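Call for participants: the Loklow parts-sorting winter

Loklow is a community repair shop on the second floor of the old Stelmakh building, and we are looking for people who would like to spend part of their winter learning to sort, label and save electronic parts. We have room for 23 participants this season, and we would love to fill every spot!

The work starts in January and runs through the end of the cold months. You come in one evening a week, from 6:30 to 9:00 p.m., and you stay with the same small group the whole time so you get to know each other. No background in electronics is needed. Last season we had a retired bus driver, two nursing students and a man who mostly came for the soup (he is now one of our best readers of resistor codes).

What you will be doing

Most of the parts come to us from the Grotberg radio club, which closed its clubhouse and left us 355 cartons of stock. Some cartons are tidy. Many are a mix of switches, knobs, old connectors and things wrapped in newspaper. Your group takes a carton, spreads a little of it out at a time, figures out what each part is, and writes it up in the catalog. Parts that are still good go on to school clubs and to neighbors fixing things at home.

We work in small batches. Put a sheet of white paper in the tray, lay out a few parts, and go from there. It is slow at first, and then one night you look up and it's nearly nine.

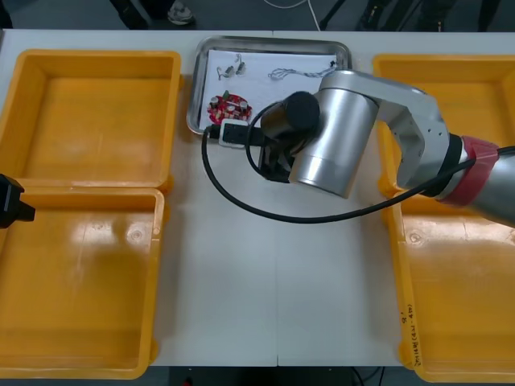
Who we are looking for

Anyone aged 16 or over who likes small puzzles and good company. You should be fine with sitting for an hour or so at a stretch, and with handling parts the size of a grain of rice – we have magnifiers and good lamps, so please don't let your eyesight put you off. Neat handwriting is a plus, though we'll take you without it.

If you speak Norwegian or Ukrainian, please say so when you write. A good share of the old club notes are in one or the other, and we have been guessing at some of them for far too long.

What you get

Training on your first two evenings, a hot supper every time, and a bus pass for the season if you live outside the center. You also get to borrow any of the 76 books in our small library, including the full set of Wanitard repair manuals, which are a joy to read even if you never open up a radio. There is no pay, and no fee either.

Yellow bins and a lined steel tray on one of the tables.
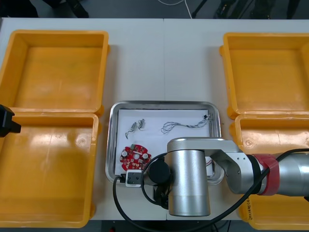 Bins and tray, Loklow

How to join

Send a few lines to Helge Solheim at the Loklow front desk, or drop in and leave a note. Tell us your name, which evenings suit you, anything you can't eat, and one thing you have fixed or tried to fix. It can be a toaster. It can be a toaster that never worked again.

Helge answers every message himself and will invite you up for a look around before you decide. The stairs are steep, but there is an elevator at the back, next to the bike racks – ring the bell and someone will come down.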